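Work and Automation, Unit 4: The job that moves to the next room

Before we get into the reading I want to go back to something Sabina Ďurica brought up at the end of our last meeting, when half of you were already putting your coats on (I saw you!). She asked what happens to the people in the building during the long stretch before a robot is any good at the job. Most of what we read skips that stretch. There's a before and an after, and then somebody totals up the wages. So let's spend this unit in the middle of it, and let's take our time.

Our case is Dulside, which packs and restocks tableware caddies for cafeterias and hospital kitchens. You met the packing line in Unit 3. When management decided to try automating the restocking tables, they brought in a small outfit called Avton, and Avton's first request was for people. They wanted restockers who knew the work to do it over and over with a gripper in each hand, so that the movements could be recorded and used for teaching a machine later on. Four people from the floor said yes.

Now, think about what that change means for somebody like Bienvenido Lumanlan, who had been restocking for years and was the first to try it. His pay stayed the same and so did his hours. What changed was nearly everything else. On the old line he could pick up a handful of spoons without looking, chat with the person beside him, and feel through his fingertips when one was bent. With two stiff fingers on the end of a handle he had to look at everything. A session ran 90 minutes, and he told me that in the first month he went home with sore wrists and an odd feeling of having become a beginner again at something he'd been good at for most of his adult life.

I find that last part worth sitting with for a while. We usually use the word "deskilling" for work that gets simpler. His work got slower and fussier, and it also drew on what he already knew, such as which side of a caddy to steady and when to leave a thing alone. Where would you put that on the chart from Unit 2? I've gone back and forth on it myself and I'd love to hear you argue.

Then there's the question of who owns a good habit. Matěj Hubáček, the shift lead, put it to Avton fairly bluntly: if the machine ends up working the way his people work, what do his people get? The answer at the time was a small bonus per session. Later, after some back and forth that you'll find in the packet, Dulside added a promise that anyone who took part would be offered training to look after the machines. Please read the wording of that promise closely, especially the word "offered," and compare it with the Murín agreement, where the training is guaranteed and comes with paid hours.

One small thing that often gets lost. The people who stayed on the regular line missed the ones who left it. The sessions were held in a separate area, with the curtains and the equipment and everything set up just so, and lunch breaks stopped lining up. Eduard Bednárik, who stayed, said it was like having friends move to the next town over. Please don't leave this kind of thing out of your papers just because it's hard to measure.

For next time:

Read pages 3 to 21 of the packet, and skim the Stasinel interview if you have the energy for it.

Write a page on a task you know well with your hands. Cooking, braiding hair, changing a tire, anything you like. What would you have to slow down and look at if you did it with a gripper, and what would you want in return for teaching it?

Bring one question for Bienvenido, who has kindly agreed to come in. 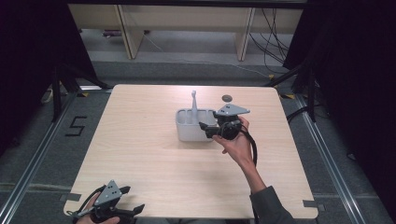
Notes by Sem Van Dijk
Work and Automation, December

A caddy, one gray handle standing up in it, and a gripper held against the side: keep that in mind when you read the job description in the packet, where the whole task is given as "light handling." Try writing your own version of that line before we meet. Mine ran to most of a page, and I'm still not happy with it.

Contact: Sem Van Dijk, by email or during office hours | Copyright Work and Automation course notes | Back to top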